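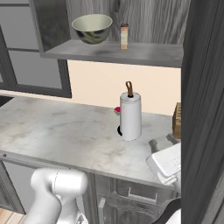 *Fig. 1. Paper towels on a stand, marble counter.*

# Week 3: Who says your kitchen is dirty?

Bring the Brustent leaflet to the session. If you lost it, share with a neighbor. We'll be reading the small print line by line and you can't do that from memory.

Last week we looked at claims about food. Cleaning claims are harder, because very few of us have any way to check them at home. You can taste bread. You can't see bacteria, and the people selling the spray know you can't.

## 1. The leaflet

The front of the leaflet makes one claim in large type:

> Your kitchen counter may carry 100 times more bacteria than your toilet seat.

Some questions to work through before we meet:

- What does "may" let them get away with?
- Which counter, and when was it last wiped?
- Which toilet seat? A dry, smooth seat in a house where people clean the bathroom is a poor home for bacteria. Picking it as the yardstick makes nearly anything else look bad.
- Are these the kinds of bacteria that make people ill? The leaflet gives no kinds at all.

The last question matters most. A large count of harmless bacteria is a fact about bacteria. It tells you very little about your chances of getting sick, and the leaflet slides from one to the other between the first paragraph and the second without any evidence in the gap.

## 2. Where the number came from

The footnote points to "Carrasco household survey, Plistitz." I asked for the survey and got a summary of two pages. From the summary:

- Swabs were taken in 50 kitchens, all in Plistitz.
- The households answered an ad. We don't know what the ad said.
- Each counter was swabbed once.
- The figure on the front of the leaflet is the *worst* kitchen compared with the *average* toilet seat.

Read that last point again. If you compare the worst of one thing with the average of another, you can get any ratio you like. I could prove that bicycles are faster than cars this way.

The summary doesn't give the middle value for the counters. When a report gives you the extreme and leaves out the middle, ask for the middle. I did ask. No reply so far.

## 3. Paper or cloth?

The inside page says that switching from cloth to paper towels "cuts kitchen bacteria by 40 percent." Brustent sells paper towels too, so we should slow down.

A damp cloth that sits in a heap all day can spread bacteria around. I have no quarrel with that. The trouble is what the cloth was compared to. As far as I can tell from the summary, one group used a new paper towel each time and the other used the same cloth all week without washing it. So two things changed at once: paper against cloth, and fresh against old.

A fair test would need at least these groups:

| Group | Material | Changed how often |
|---|---|---|
| A | Paper | Every use |
| B | Cloth | Every use |
| C | Cloth | Daily |
| D | Cloth | Weekly |

If B did as well as A, the paper would have nothing to do with it. The study had A and D, and the leaflet talks as if B and C don't exist. Plenty of people use C.

Also missing: the cost over a year, and what happens to the waste. You may decide neither belongs in a hygiene study. Fine, but then the leaflet shouldn't use the word "better" with no noun after it.

## 4. The tidy kitchen as an argument 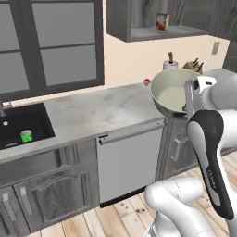

*Fig. 2. Open wall shelf beside a window, with the counter below.*

Magazines and ads lean on a bare kitchen to stand for a clean one. Cindano, the trade magazine in your reading pack, does it on nearly every page. Clear surfaces, pale walls, hardly anything on the shelves. The text next to it then talks about hygiene, and the reader joins the two together without being asked.

Looking tidy and being low in bacteria are separate questions. A crowded counter can be wiped down well. A bare one can have had raw chicken on it at noon. I'll grant that a clear surface is easier to wipe, and maybe people with clear surfaces wipe more often. Maybe. I haven't seen anyone measure it, and the Cindano article certainly doesn't.

Watch for these words in the reading, and mark each one:

- "visibly clean"
- "hygienic finish"
- "naturally resists"
- "lab tested" (tested for what, and did it pass?)

"Hygienic finish" is my least favorite. Ask what a finish would have to do to lose the label.

## 5. Does being suspicious help?
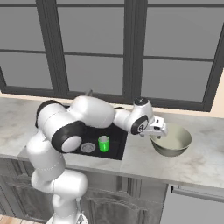 One student wrote on last term's feedback sheet that all this picking at footnotes is a luxury: "I have a toddler and a job. If the spray might help, I buy the spray. What does it cost me to be wrong?"

It's a decent objection and I don't want to wave it off. Being wrong in that direction costs the price of a bottle, plus whatever the spray does to skin and lungs if you use a lot of it in a small room. For many people that will seem a small price. But the argument works for any product at all, including the ones that do nothing, and sellers rely on it. There is also the chance that the spray takes the place of something duller. Washing your hands after handling raw meat has far better support than anything in the leaflet, and it doesn't come in a bottle with a Brustent label.

I still don't think the student is being foolish. We'll argue about it in the second half.

## For next time

1. Find one cleaning claim with a number in it, on a package or in an ad. Copy it exactly, including the small print.
2. Write down what was compared with what. If you can't tell, write "can't tell" and say which word or gap stopped you.
3. Draft the one question you would send to the maker.

Keep it to a single page. Don't look for a claim that is obviously silly, as you'll have nothing to do. The half-true ones are more work and get better marks.

Reading: the Cindano article and the Carrasco summary, both in the pack. Page two of the summary is faint in some copies. The table there is the part you need, so check yours.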